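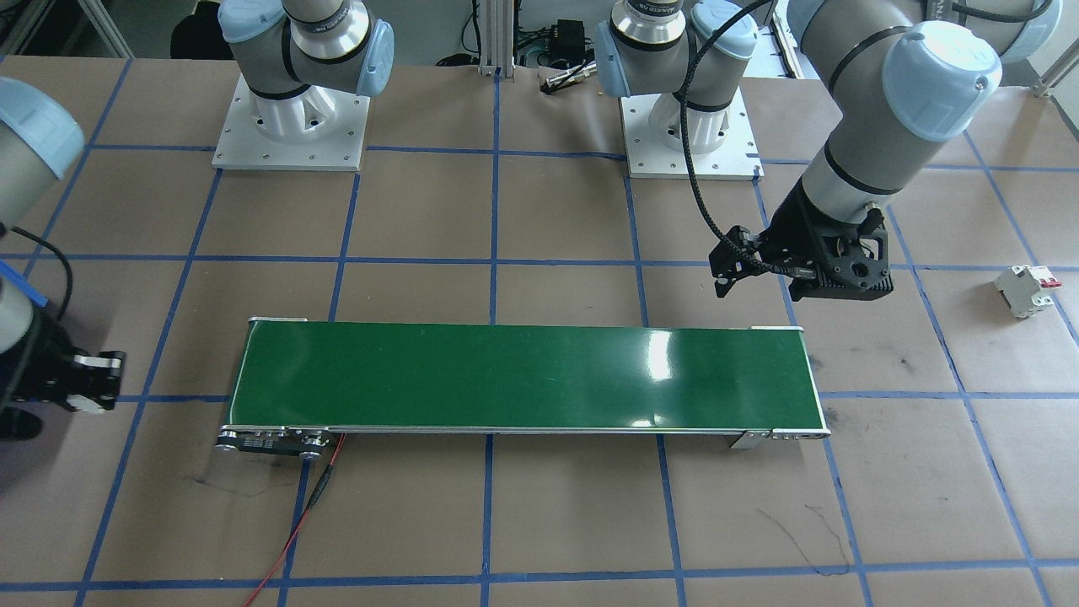

MASTTHORPE — The robotics club at Mastthorpe Technical High School will open its first parts-sorting competition to other schools in April, with teams writing programs for two robot arms that share one table. Each team gets the same setup the club has practiced on this year: two gray arms on white base plates, a long conveyor with a dark green belt, and brown paper taped off in blue squares so that students can call out a position and everyone knows which one they mean. Teams must move small electrical parts, such as miniature circuit breakers, from one arm's side of the belt to the other and set them down in the assigned square.

The event is called the Skornari Handoff, after the Skornari Workshop, the building on the school's north lot where the club meets. It is open to high school teams of 3 students. Entry costs $35 per team, and the fee covers lunch and a set of practice parts to keep.

Each run lasts 210 seconds. A team scores when a part is picked up by the first arm, carried by the belt, picked up by the second arm and placed fully inside the correct square. Parts that touch a tape line earn half credit. Parts that fall off the belt may not be picked up by hand until the run is over. A team may stop its run early and keep the points it has.

Students may write their programs in any language the arm controllers accept. Sample code and a drawing of the table with the square numbers will be sent to teams after they register. The drawing gives the conveyor position, which will stay the same for all rounds.

The club started the project last fall as a class assignment on timing. Students in the Automation II course had to get one arm to leave a part on the belt and the other to take it away without the two arms reaching into the same space. Several groups asked to keep working on it after the unit ended, and the club took it over. Members now meet on Saturday mornings and one evening a week.

Prikell, a controls supplier with an office in Mastthorpe, is paying $680 toward replacement belts, tape, paper and wiring. The Villaseñor Community Fund is covering travel for teams coming from outside the county.

Practice time on the competition table will be offered the afternoon before the event. Slots are assigned in the order registrations arrive. Families and other visitors may watch from the workshop's viewing area during all rounds, and there is no charge to attend.

Registration forms are available from the school's main office and on the club's page of the school website. Schools that want to bring more than one team should send a separate form for each.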